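第四章 在合法涂鸦墙上制作模板喷绘

本章适用于已在Takura墙面预约平台注册、并领到墙位号的使用者。自由手绘请看第三章，卷轴式海报裱贴请看第五章。开始前请确认手上有墙位确认单、模板片、喷漆和面罩。

4.1 预约与到场

1. 登录后进入“我的墙位”，核对墙段名称。Ajayi高架桥下的墙段分东西两侧，编号不通用，去错一侧按未到场处理。

2. 到场后先找墙脚的编号牌，再看上一幅作品旁边有没有“保留”标记。带标记的作品在保留期内不得覆盖，也不得在上面加字、加框或改动局部。

3. 如果墙位上的作品没有标记，先拍下整面存档，上传到确认单页面。上传完成后页面会显示“可覆盖”。

注意：存档照片要正对墙面拍，四角都要进画面。斜拍的照片系统会退回，退回期间不能开喷。

4. 周六墙段开放到晚上八点，其余时间以墙段入口的告示为准。
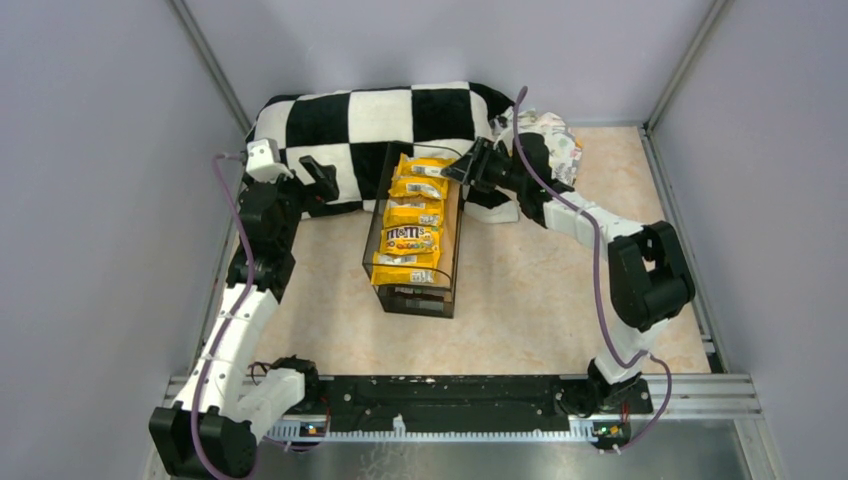 图4-1 透明方盒与黄色包装零食

4.2 裁切模板

1. 把图稿转成黑白两色。中间调先不处理，等第一层裁完再决定要不要加第二层。

2. 检查“孤岛”，也就是四周都会被裁空的小块，例如“回”字中间的口。每个孤岛至少留两条连接桥，桥宽不小于8毫米。桥太窄，揭模板时容易断。

3. 将图稿用低粘胶带固定在模板片上，从最小的开口裁起，最后裁外轮廓。弧线部分转动模板片，刀的方向尽量不变。

4. 裁好后在模板四周留出至少20厘米的遮挡边，不够的用报纸接长。

5. 多层模板在每层左上角和右下角各开一个十字对位孔，孔的位置必须逐层重合。

小心：刀片用钝后容易打滑。更换刀片时刀口朝外，旧刀片放进带盖的硬盒，不要直接扔进墙段的垃圾桶。
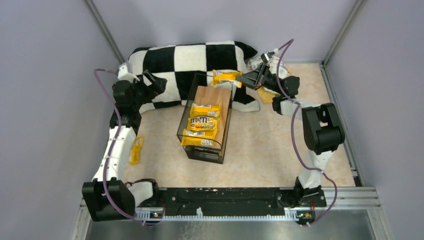 4.3 底色与试喷

1. 用硬毛刷清掉墙面浮灰和翘起的旧漆皮。旧漆层不必刮到墙体，边缘刮平即可。

2. 滚涂底色。推荐使用Sutus哑光底漆，其他水性外墙漆也可以，油性底漆请勿使用。底漆表干约60分钟，手指轻触不粘再进行下一步。

3. 摇匀喷罐，听到滚珠声后继续摇一会儿。先在废纸板上试喷，喷出的雾点均匀、没有滴落时再上墙。

4. 换喷嘴前把罐倒置，空喷到只出气为止，再拔下喷嘴。

注意：风大时喷雾会飘到相邻墙位。告示牌挂出红色布条时，所有墙位停止喷涂，已经开始的也要停，可在确认单页面申请顺延。

4.4 喷涂

1. 把模板贴上墙，四边用胶带压实，细长部位背面点少量可移除喷胶。

2. 喷嘴与墙面垂直，距离保持一掌左右，从模板外侧起手，匀速横扫到另一侧再松手。不要在开口上方停留。

3. 薄喷两到三遍，每遍之间留出表干时间。一遍喷厚会从模板边缘渗进去，渗漏处只能用底色补盖。

4. 揭模板时从一个角开始，沿墙面方向慢慢拉开。连接桥留下的空隙可以保留，也可以用细嘴补上。

5. 第二层对准十字孔后再贴，确认无误后用胶带盖住对位孔，防止喷出多余的十字。

6. 署名写在作品范围内，高度不超过作品高度的五分之一。

4.5 离场与保留登记

1. 收走全部空罐、胶带和废纸，喷罐投入Hulthorpe回收箱。

2. 拍摄完成照上传，在“保留登记”一栏填写作品名称。登记通过后系统给出保留期，最长29天，从通过的次日算起。

3. 保留标记贴在作品右下方外侧，不要贴在画面上。标记脱落时可凭墙位号补领一枚。

4. 如果发现自己的作品在保留期内被改动，不要自行覆盖对方的部分，在原页面点“提出异议”，附上改动前后的照片。
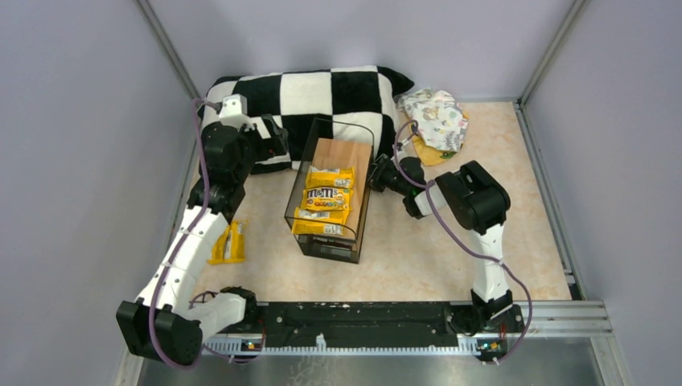

Adesuwa Tijani：4.5第4条建议写清楚异议多久有答复。我五月登记的一幅模板画，保留期还没过，就被人在旁边加了一行字，字尾压到了画面边上。我按要求没有动它，等到保留期结束也不知道算不算改动。另外，4.4里的距离对细嘴来说偏远，我用细嘴时要靠近一些，边缘才干净。

回复：字迹压到作品范围即算改动，没有压到但紧贴边缘的，按相邻墙位越界处理。异议受理后保留期暂停计算，处理完再接着算。细嘴的喷涂距离见附录二的喷嘴对照表，4.4所写为标准嘴的距离。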